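Bench tops at Puvatik: matt, white and plain

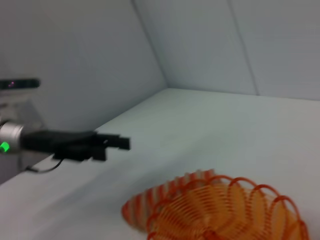 A white worktop in its walled corner, with an orange coiled spring toy.

The fitter at Puvatik prefers a matt surface. "Gloss throws the lights back at you," she says. Her test tops are cut to 155 cm and wiped down 100 times before she signs them off.

Pale walls on two sides are her standard layout. "Small parts roll. A corner stops them." She leaves a 3 mm gap at the back for cleaning. The next order, for Saraç, is due in May.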